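In defence of the plain old bath

August 3, 2022

So we finally got three quotes for the bathroom in July, and every single one of them wanted to take the bath out. Nobody asked if we wanted it gone! They just drew a big walk-in tray where it used to be and moved on to taps.

I like showers. I have one every morning and I'm in and out in 5 minutes. But a bath is where you put a muddy child, a sore back, a duvet cover that won't fit in the machine. The chap from the Ullbridge showroom told me people round here don't use them any more. Well, I do, and so does everyone on my street as far as I can tell.

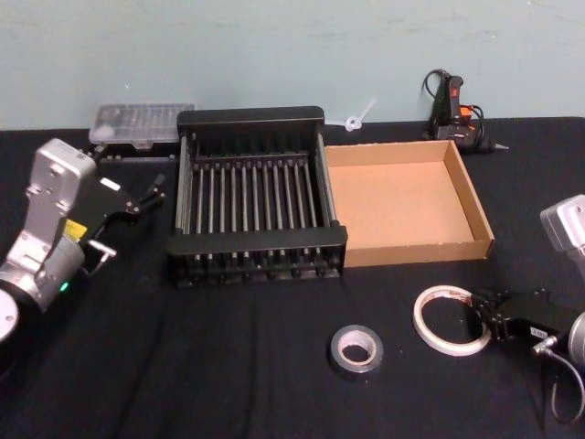 And then there's the money. The Duan tray he was so keen on came to £694 before anyone had lifted a tile, and the glass was extra. A perfectly decent Wellari bath, white, steel, nothing fancy, was less than half that. I did ask about keeping ours and having it re-enamelled — he looked at me as if I'd asked for a tin tub by the fire.

I'll give the other side its due. My mum is 88 and she can't climb over the side of a bath now, so for her the level tray was the right call and I'd never argue with it. If your bathroom is the size of a cupboard, fair enough too. What gets my goat is being told it's what everybody wants, when it mostly seems to be what the brochure has on the front.

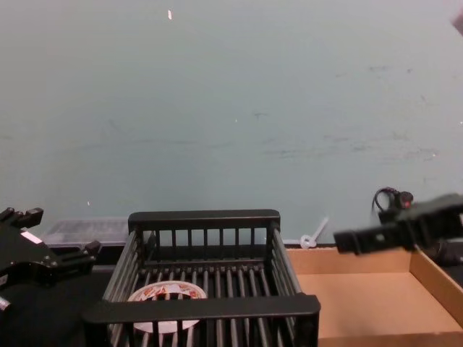 A scuffed painted wall, with a black basket in front.

We went with Pravham in the end, who'll fit a shower over the bath with a simple folding screen. It's up to 8 weeks' wait, so I'll be washing my hair at my sister's for a bit. I've already bought the bubble bath.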